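# What happens when the police are investigated?

Police officers have a hard job, and they have powers that other people don't. They can stop a car, search a bag, or arrest someone. Sometimes they use force. When a person is badly hurt or dies, there has to be a careful check of what the officers did.

This check is called an investigation. It is a way of finding out facts.

## Who does the checking?

It would not be fair if officers checked their own work, or if their close friends did it. Think about grading your own spelling test. In many places, a different group is called in. It might be a state agency, or an office that is separate from the police department.

In the town of Beria, the group is called the Badawi Office. It has 39 workers. Some used to be lawyers, and some are scientists. The office looks into cases from Beria and from Grorero, the next town over.

## What is evidence?

Evidence is anything that helps show what happened. It can be:

- something a person saw or heard
- a video from a store, a phone, or an officer's body camera
- a report from a doctor
- an object, such as a shoe or a broken light
- a recording of a radio call

A person who saw or heard something is called a **witness**. Two witnesses can remember the same thing in different ways, even when both are telling the truth. Investigators talk to each one alone so that they don't mix up their stories.

Objects need care too. Each one gets a label, and someone writes down who has had it and when. This list is called the **chain of custody**. If there is a gap in it, a judge may say the object can't be used in court.
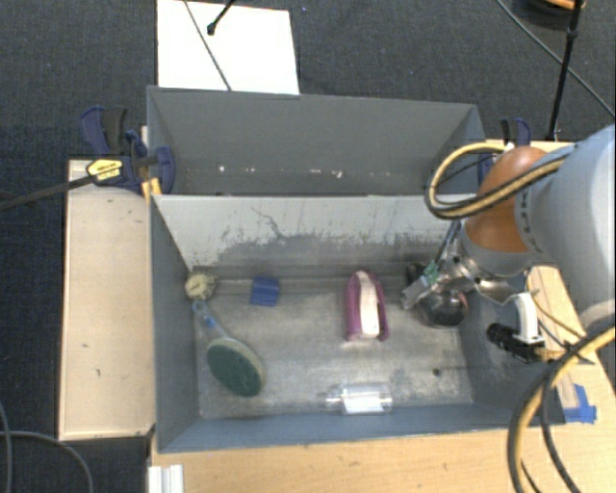
*Gray bins, with a few items in the front one.*

## How long does it take?

It can take months. One case in Beria began in July and filled 613 pages. Investigators spoke to 78 people and watched hours of video, some of it many times.

Waiting is hard for families. Aicha Helmy works at the Badawi Office, and her job is to call them. "I tell them what I can," she says. "Sometimes I have to say that there is no news yet."

## What happens at the end?

The investigators write a report and give it to a **prosecutor**. A prosecutor is a lawyer who decides if someone should be charged with a crime. If there is a charge, the case can go to court, and a jury may decide if the person is guilty.

If there is no charge, the officer may still lose the job or have to take more training. The police chief can also change the rules.

## Words to know

**Arrest** – to hold someone because the police think that person broke the law.

**Charge** – to say officially that someone committed a crime.

**Jury** – a group of people who listen to a case in court and decide on it together.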